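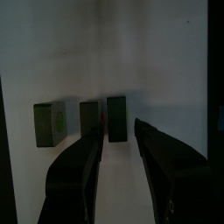
Keeping small blocks and tiles in order

Posted July 16, 2018, by Edmund Brzozowska

Every house has a set of small blocks that used to live in a box. The box split along one corner in the first year, somebody taped it, the tape dried out, and now the set lives wherever the dog pushed it. I have put off writing this page because it meant sorting out my own shelf first. The shelf is now sorted, mostly.

Start with a pale surface. A white tabletop is best, and an old sheet over the dining table will do if you iron it, or if you have given up on ironing, as we have. Dark blocks vanish on dark wood. I spent a whole evening hunting for a piece that was sitting on our walnut sideboard at eye level.

Stand the pieces on edge in a row, like books, before you count or clean anything. If your blocks have a colored mark on the side, turn them so the marks all face the same way. You can then look down the row at a slant and pick out a green from a red without lifting each one. Leave a finger's width between them, or you will topple the lot reaching for the third.

Do this in decent light. Dark green and black are the same color after supper. My neighbor Weronika Domański sorted her whole game cupboard under a 60 watt bulb and had to do it over the next morning, with remarks.

Cleaning

A barely damp cloth and one drop of dish soap. Wipe the plain faces as hard as you like and go easy on the marks. Do not soak anything until you know what it's made of, and if you don't know, do not soak it then either. Dry the pieces standing up, with air on every side. The oven on low is not a drying rack. I was told this once already, in July, by someone who had to use that oven.

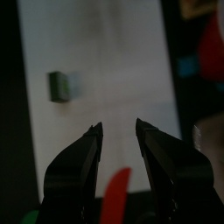
One dark green block on the white surface.

A lone piece set out on white is also the quickest way to match a stray to its set. Put it down, put one you are sure of beside it, and look at the corners first. Colors fade and get grubby, but a rounded corner stays rounded.

Storing

Shallow beats deep. In a deep tub the piece you want is at the bottom, under 173 others, and you will tip them all on the floor to reach it. I use 2 flat trays from Holtstead that were sold for cutlery. Kacper Kurek, down the road, swears by egg cartons, and his shelves look like a henhouse.

Label the short end of the tray, the end that faces you on the shelf. I labeled the lids. The lids all fit all the trays.

Strays go in a jar by the back door. Empty it when it's full, or when company is coming, and check under the radiator while you're down there. Ours had four blocks, a thimble and the good tweezers.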